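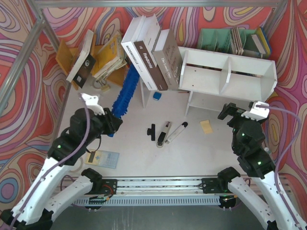 I've been putting off writing this thread since December, but a few of you asked how things are going for the people at work now that the arms do the dusting and shelf tidying with us, so get comfortable, I never could tell a story short.

For anyone new: I've been at Rinden for 23 years, and most of that time my job was looking after the sample shelves. Books, folders, stationery, all the odds and ends. You pick it up, wipe it, put it back straight. Then you do the next one, and by the time you reach the end of the row the first one needs doing again!

We have 63 shelf bays and something like nine people who used to rotate through them. My shoulders knew every single one of those bays by name.

So when Patricio Riquelme (our floor lead, a patient man) told us there'd be robot arms, I went home and did the math on my mortgage. I wasn't the only one. Zohreh Kazemi cried in the parking lot and I sat in her car with her until the heater finally got warm.

What changed is that the work moved around. Zohreh trains the arms now. She spends her mornings working out how a thing should be held, and she's wonderful at it, because she has handled all of it herself for years and knows which parts give and which parts don't.

Soft things are the hardest to teach, she says. A book is a book. A duster is all fluff, and you have to decide where the fluff stops and the part worth holding starts.

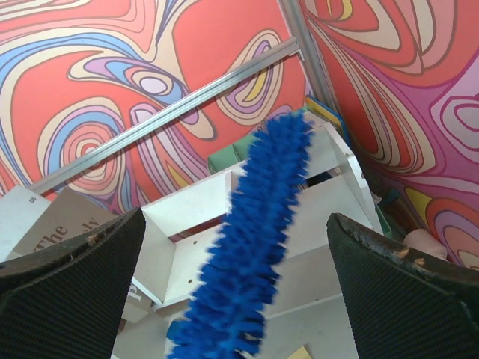
The duster, from the gripper's side of things. Look at the wear on those fingers, they've earned their keep.

I do the checking and the schedule, and I sit down for part of the day, which my knees are still thanking me for. I do miss the chatting. Two of us on one bay could get through a whole family wedding before lunch, and now we're more spread out, so Patricio moved our breaks to the same time after we asked him (twice).

Not everybody is happy and I don't want to pretend they are. Rostam Fallahi asked for a transfer to receiving. He liked working with his hands and he didn't like watching a machine be slow at something he was fast at. I understand him completely.

If your workplace is about to do this, ask early who gets trained and whether the pay goes up with it. Ours did, but only after we asked, and Themis Deligiannis had to bring it up at three meetings in a row.

Anyway, my break is over. I'll answer replies tonight once the dishes are done!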